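Handheld gripper pose jumps when the cloth comes up, markers in plain view

Posted in: Tracking and calibration

gimex_rig2
We record two-handed cloth pickup with a pair of Saxena handheld grippers, marker cubes on both, pose solved from the head camera. The right gripper's pose flips partway through the lift. Position stays sane and orientation rolls over, then recovers. In one take it flipped at sample 678 and held until 1173. The left one never does it. Fingers are tight and the marker prints are clean. If this reached the arm on playback, the wrist would swing hard, so playback is locked out for now.

3 replies

dramport_cal
Classic planar ambiguity. With one face of the cube visible, the solver has two near-equal orientations and picks the wrong one. Cloth hanging near the cube can hide the second face. Log the number of faces used per sample. Reject anything under 2 and hold the last good pose for a maximum of 21 samples, then mark the take bad. Don't smooth across the flip. Smoothing turns a visible fault into a slow one.

oldbench
had this, reprinted the markers, went away. worth a try

praston_tools
Reprinting won't fix an ambiguity. Check the face IDs in the config too, as two swapped IDs give the same symptom on one hand only. Our Praston setup uses the same layout, head view first and then the view from one gripper:

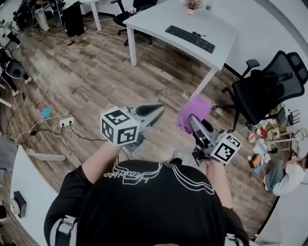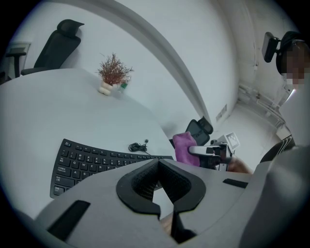

Before you unlock playback

1. Run the face count check on every stored take.
2. Set a wrist rate limit on the arm controller, separate from the filter.
3. Replay the bad take with the drives off and confirm it gets rejected.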